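The Flirnero Canteen Recipes
Progress report to the Unden Fund, second period
Prepared by Rosalba Carbone for Lăcrămioara Matei, program officer

Where we are

Lăcrămioara, you asked that this report be shorter than the last one and that it contain fewer remarks about lard. I have managed the first.

For anyone at Unden who has joined since the grant was made: the Ferraro cannery ran a staff canteen until it closed, and the canteen kept its recipes on index cards in a steel drawer. The cards came to us when the building was sold. Our job is to transcribe them, cut the amounts down to something a household can cook, test the results, and put them in a booklet that people in town can afford. The canteen fed 300 at a sitting. Most of our difficulties can be traced back to that number.

Transcription is finished. The booklet will hold 40 recipes, as promised. Testing is further along than it was and not as far along as I said it would be. The money is mostly where it should be, with one exception that I explain under Budget, where you would have found it anyway.

Transcription

The cards were written by several cooks over a long stretch of years, and they did not care for each other's handwriting or, in some cases, for each other. Corrections are common. On the card for bean soup someone has crossed out the celery, someone else has put it back, and a third hand has written "NO" and underlined it hard enough to go through the card. We have kept the celery and printed the argument as a footnote.

Amounts were the slow part. The cooks measured in whatever was in the kitchen. "One blue pot" appears often. So does "the small scoop," which a former kitchen hand told us was the larger of the two scoops, the small one having been lost and the name passed down. I spent the better part of a week on the blue pot. We finally worked it out backward from the rice pudding card, which gives the milk in gallons and then says the pot should be full to the rivet.

A few cards could not be read at all, mainly the ones that lived closest to the fryer. I would like to say that we tried everything. We tried holding them up to a window, and then we tried asking people who had worked there, and the second method was much better. One woman recited the fish cake recipe from memory over the phone while, by the sound of it, making something else.

Scaling down

In the application I wrote that the amounts would be "divided and adjusted as needed." I would write that sentence differently now. Dividing works for potatoes. It works for flour up to a point. It does not work for salt, yeast, bay leaves, or anything that has to simmer, and it gives comical results with eggs. Our first pass at the meat loaf called for a fifth of an egg. The cabbage rolls, cut down strictly by the numbers, needed a pinch of caraway so small that the tester asked whether she was meant to wave the jar at it.

Cooking times were worse. A stew in a pot the size of a bathtub takes all morning to come up to heat and stays hot until the shift changes. The same stew in a home pan is done well before lunch, and if you follow the card it is then done several more times. We now ignore the times on the cards completely and start over with a kitchen timer, which is slow work but has cut down on scrubbing.

Pastry has been dropped down to portions for six, because nothing in the pastry section behaves below that. The rest of the booklet is for four. I know the application said four throughout. The jam slice did not read the application.

Testing

We have 12 households testing, each with a batch of recipes and a sheet to fill in. The sheet asks for changes made, time taken, and whether they would cook the dish again. The last question has given us the most useful answers and the rudest. "Yes, for enemies" was the full response to the liver and onions, which stays in, since the same recipe got the warmest comment of the whole project from a household two streets away.

Testers change things. I had expected this, and had put a line on the sheet asking them please not to until the second try. The line has had no effect that I can measure. One household reported that the chicken and noodles were excellent and then listed the substitutions, after which it was no longer chicken and there were no noodles. We have sent the card back with a polite note and a chicken.

Our tasting evenings are now on Friday at the Prosero Hall, in place of the midweek slot that clashed with choir. Attendance went up as soon as we moved, though I should admit this was also when we started on desserts. The hall kitchen has an oven with a personality. It runs hot on the left, and regulars have learned to put the dish they like least on that side.

The question I am asked most often at these evenings is whether we will include the brown pudding. We will. I have now eaten it more times than I would have chosen, and I can confirm that it is brown. People who worked at the cannery go quiet and happy when it is put in front of them, and people who did not work there look around for somewhere to set it down. It gets a full page.

The stories

We had planned a short introduction and nothing more in the way of history. The tasting evenings have changed that, since nobody who ate in the canteen can eat a cabbage roll without talking. We have started writing these things down and will print short ones beside the recipes: the winter the boiler failed and lunch was served in coats, the foreman who claimed to dislike dumplings and was caught with some in his desk. I check what I can. The dumplings have been confirmed by two people who agree on nothing else.

This was not in the plan and I am not asking for money for it. I am asking for more pages, which I realize is the same thing in a different hat. The printer says the extra section will fit if we use thinner paper, and the testers say thinner paper will not survive gravy. We are looking at a wipeable cover as a peace offering.

Budget

Food is over budget. It is the exception mentioned above. Testing one recipe takes more tries than I allowed for, and the price of butter has not taken our grant into consideration. Printing is under budget because we have not printed anything, so please do not take comfort in that line. Travel is untouched. Everything so far has been within walking distance or downhill.

I would like to move part of the travel money over to food. If you agree, a short note back is enough, and I will attach it to the final accounts. If you don't, I will have to find somewhere to travel to.

Rooms and furniture

The furniture line has been spent. The hall let us have the side room on the condition that we stop using the folding tables, which had begun folding on their own schedule. We picked a round one in light wood, on the theory that people around it would talk to each other and there would be no head of the table to argue over. There is still, somehow, a head of the table. It is wherever the brown pudding is. 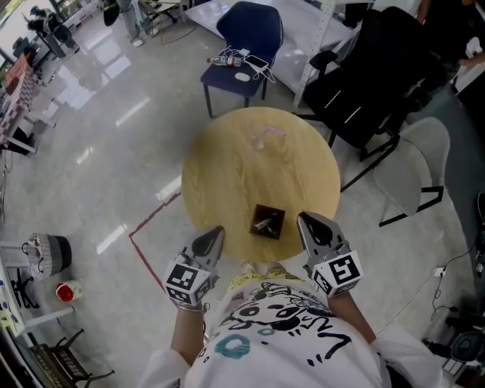

Photo: Rosalba Carbone / Flirnero Canteen Recipes

The chairs came separately and late. For two tastings we used piano stools from the main hall, which can be raised and lowered, and some of the older testers found this out with delight. The proper chairs are in now. The stools have been returned, over mild objections.

Storage is still a sore point. The original cards are in archive sleeves in a locked cupboard, as your conditions require. The cupboard is also where the hall keeps its Christmas lights, and I have been promised a shelf of my own by September. I was promised it before. I have started leaving the cake plates in there as a way of marking territory.

What went wrong

Your form has a heading for this, so: I underestimated testing, as above. I sent one batch of sheets out with the wrong page stapled behind, so that a perfectly pleasant family made potato salad using the instructions for pot roast. They were very good about it. They did ask why it needed to rest.

I also took too long to ask for help with the layout. I had thought I could do it myself on the evidence of having once made a menu. It is now with someone who knows how, and the pages no longer have the oven temperature in a larger type than the name of the dish.

Next period

The remaining recipes are mostly soups and sauces, which test quickly, and the yeast dough, which does not. I expect the dough to take as long as everything else put together and have planned for it to take longer than that. Proofreading starts once the soups are in. Two of the former canteen staff have offered to read every page, and one has already warned me that the celery will be coming out.

Could you let me know whether Unden wants its name on the front cover or inside the back one? The layout person would like to know before the cover is set. There will be a tasting of the finished soups at Prosero once the date is settled, and you would be very welcome. Come hungry, and sit on the right.

Rosalba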